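The planner that Dandumis builds has a simple job on paper. It receives camera images, decides what the arm should do in the next moment, and sends this decision to the controller. The lead engineer of the planning team spoke with me in the Dandumis office in February, with the logs open on a second screen.

"People ask first about the neural network," the engineer said. "I prefer to talk about timing."

In the first version, the perception module and the controller shared one process. When perception was slow, the arm waited, and then it moved with old information. The team divided them. Now the controller runs at 200 cycles per second and perception runs at 15, and a small program called Sustard keeps the two clocks in agreement.

"Sustard is the most boring code we have, and I am proud of it," the engineer told me. "Each image gets a time stamp. Each joint position gets a time stamp. If they don't match well enough, the plan is thrown away."
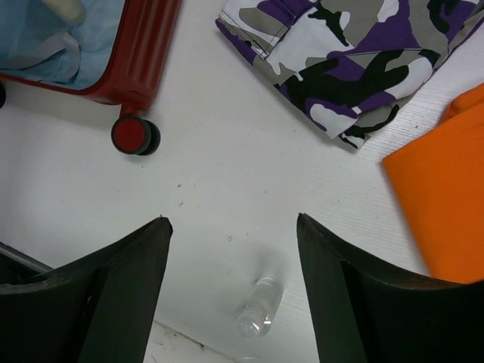 Why is it hard to plan a grasp for a clear plastic bottle?

The depth estimate often passes through the plastic and gives the distance to the table behind it, so the planner believes there is almost nothing to hold.

The team spent a long time on this problem. Their present solution uses color images to find the outline, and then it fits a simple cylinder to the outline. Cloth is a different matter, the engineer said, since it has no fixed shape at all. For clothes the planner looks for a fold or an edge and doesn't try to build a full model.

I asked how they know that a change in the software is a good change. The answer was Wamance, a replay tool which was written inside the company. It holds 2,274 recorded attempts, and every new version of the planner must go through them before it can touch an arm.

"Replay doesn't tell you everything," the engineer said. "The objects cannot react to the new plan. But it finds stupid mistakes very quickly. Last winter it stopped 3 releases that I had already approved."

The next piece of work is Ahn, a module that will decide the order of objects when a suitcase must be packed. At present this order is written by hand in a text file, and the engineer would like to delete that file before summer.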